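3.2 Deposit return and label recovery

Returns were logged at two collection points, Gavside and Magaña, over 14 weeks beginning in March. Both points pay the same deposit and accept the same classes of container, and the Rurik sorting line receives the output of both. In total, 2,676 clear bottles entered the line. Batches were capped at 700 units to keep the feed rate steady.

Loss at the wash stage was low at both points. Most rejects were traced to closures – a cap of a different polymer left on the neck sinks or floats apart from the body and has to be removed in a second pass. The Deven protocol, which asks for caps to be kept on, was followed at Gavside only.
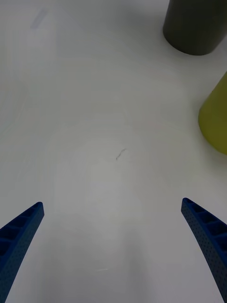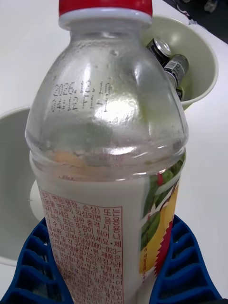

Figure 5. White tabletop (first panel) and clear beverage bottle with red screw cap (second panel).

Closure color affects the value of the recovered flake more than closure mass does. Clear body material sells at the highest grade, and small amounts of pigment lower it. A red cap over a white tamper ring, as on the bottle in Figure 5, adds two colors to the closure fraction, and the ring often stays on the neck after the cap has been taken off. Rings were therefore weighed separately from caps at both points, and the two fractions are reported apart in Section 4.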